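Testing the Rooms Before Buying the Machines

Radville is planning for its first cleaning robots, and the purchase order is still months away. Najwa Issa, who manages the budget, has put simulation first - over 2000 trial runs in virtual rooms.

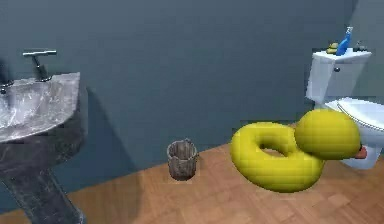
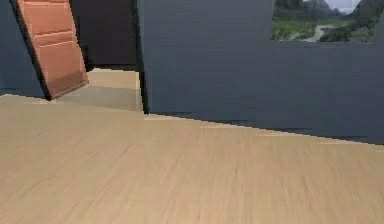
Simulated interiors: a bathroom with a duck-shaped float, first, and a partly open door, second.

The plan allows for 14 machines in two phases. Spare parts and training are budgeted separately, and bids will open in December.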